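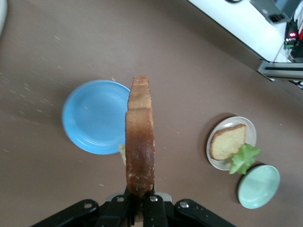
A slice of bread on its edge, with its brown crust showing. Another slice lies flat on the white plate.

Why does bread have a crust?

The crust and the soft part of bread start out as the same dough. The soft part is called the crumb. In the oven, the outside of the loaf gets much hotter than the middle. It dries out, and then it turns brown. The browning also makes new flavors, so crust tastes stronger than crumb.

The middle stays damp, so it can't get much hotter than boiling water. It stays pale and soft.

The top of many loaves is curved. Tiny bubbles of gas make the dough puff up, and the sides of the pan hold it in, so it rises upward.

Try this: Make a lettuce sandwich. Bite the crust first, then the middle. Which one takes more chewing?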